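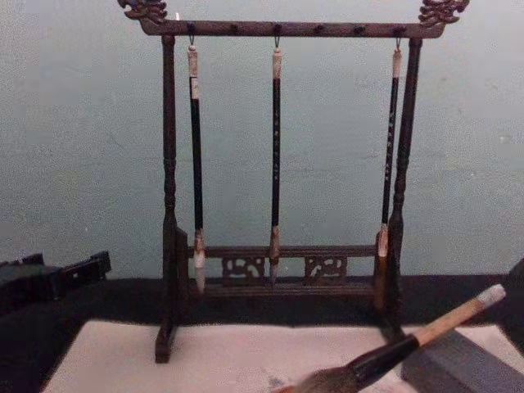

Comment le cerveau apprend-il un geste ?
Dossier jeunesse de la Fondation Rerel - à partir de 10 ans

Écrire son prénom, nager, lacer ses chaussures : ces gestes paraissent simples à ceux qui les connaissent. Ils demandent pourtant la participation de plusieurs régions du cerveau. Le cortex moteur envoie des ordres aux muscles. Le cervelet, situé à l'arrière de la tête, compare le mouvement prévu et le mouvement réalisé. 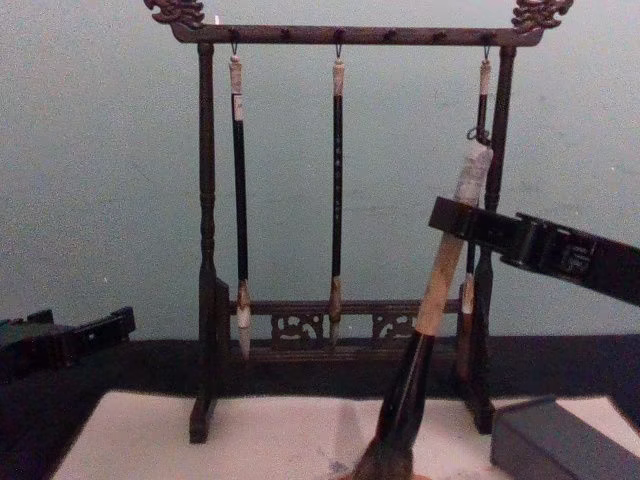

Lorsque les deux diffèrent, il contribue à corriger l'essai suivant. Les premières tentatives sont donc lentes et demandent beaucoup d'attention. Avec la répétition, les connexions entre certains neurones se renforcent - le geste devient plus rapide et plus régulier.

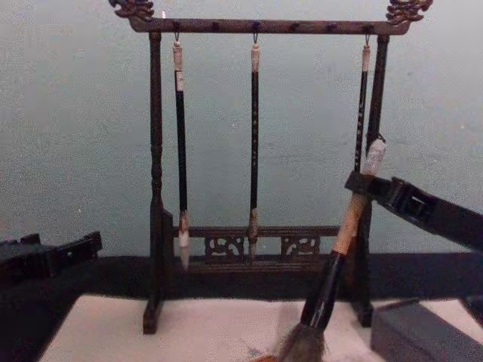 Les scientifiques appellent « mémoire procédurale » la mémoire des savoir-faire. Elle est difficile à mettre en mots. On peut expliquer à un camarade à quoi servent les trois pinceaux suspendus à leur support de bois sombre, mais la bonne pression de la main s'acquiert surtout en traçant des traits. Cette mémoire dure souvent très longtemps, même lorsque le geste n'a pas été pratiqué depuis des années.
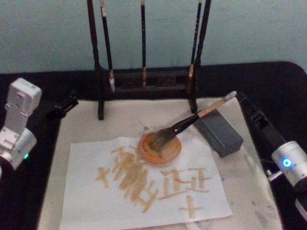
Et pendant la nuit ?
Le sommeil participe aussi à l'apprentissage. Pendant que le corps se repose, le cerveau réactive une partie de ce qui a été travaillé dans la journée.

Mots à retenir
Neurone : cellule qui transmet des messages dans le système nerveux.
Cervelet : partie du cerveau qui aide à coordonner les mouvements.

Textes : Lenka Michalík. Relecture : Siebe Van Acker.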